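Learn > Kids > Robots and Machines > Planning and Buying

How Does a School Buy a Robot Arm?

By Malathi Pillai
March

A robot arm can pick things up, move them, and put them down again. Many schools and clubs would like one. But buying a robot arm takes planning, and the planning starts long before anyone opens a box.

First, write down the job. Turnwood School wanted an arm that could sort small blocks for its science club. That one sentence helped a lot. Small blocks are light, so the club did not need a big, strong arm. A bigger arm would cost more and take up more room.

Next, try the job on a computer. A program called a simulator lets you build a pretend room with a pretend robot in it. You can move the table, change the blocks, and see how far the arm can reach. If the arm bumps into something in the simulator, nothing gets broken.

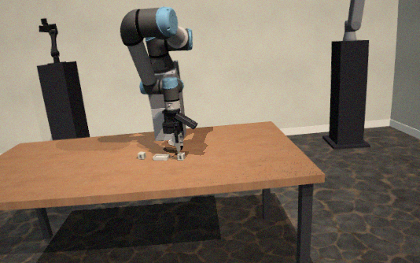 After that comes the budget. A budget is a plan for spending money. The price of the arm is only one line in it. Turnwood's list looked like this:

Small robot arm: $397
Table and mount: $299
Spare gripper fingers: $20
Box of blocks: $12
Total: $728

A mount is the part that holds the arm steady. The club forgot it the first time and had to add up the list again. Spare parts go on the list too. Gripper fingers do the touching and squeezing, so they can wear out.

Then ask questions before you pay. Does the arm come with its own software? Who will fix it? Is there a plug near the table? Anil Devadiga, who teaches the club, also asked how long the repair promise would last. That promise is called a warranty.

Last, think about next year. Some clubs save a little money each month for repairs. Others share one arm with another school -- it costs each school less, but they have to take turns.

Try it: choose a job for a robot arm in your classroom. Write the job in one sentence, then list everything you would need to buy.

Related
What Does a Gripper Do?
How Robots Know Where Things Are
Needs and Wants: Making Your First Budget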